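Vanum has sold silver pendants from a shopfront for 25 years, and the owner is still at the bench when we talk. Wholesale, mostly. Some 152 styles, 6 new ones due in August.

"Moonstone's moving. Garnet, not so much," she says. Then the phone. Then back. "Sorry — where was I. Bezels."

She sets every stone herself, no glue. "People ask why its dearer. Labour, mate."

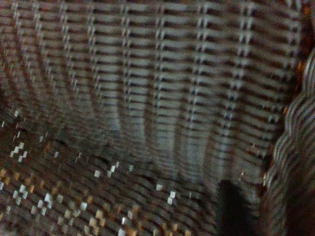
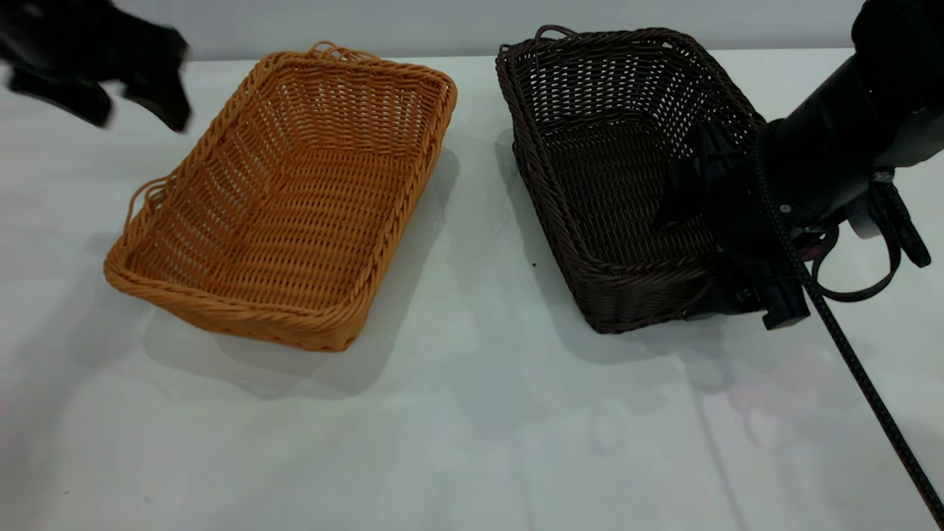
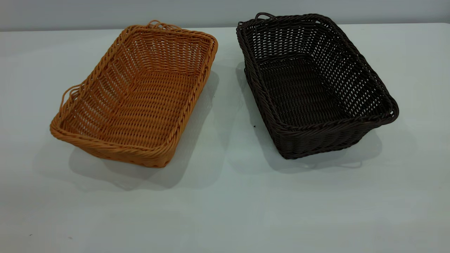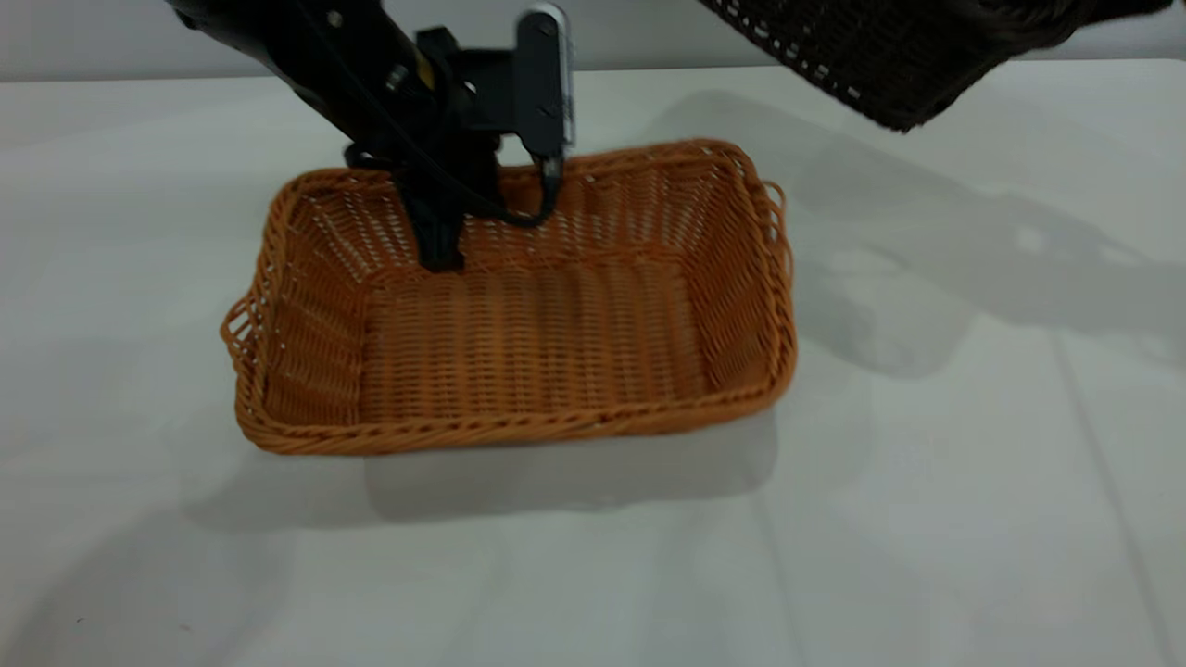

Minimum order is 50 peices, mixed colours fine. "Less than that and the postage kills you."

Gold? "Maybe. Ask me after tax time."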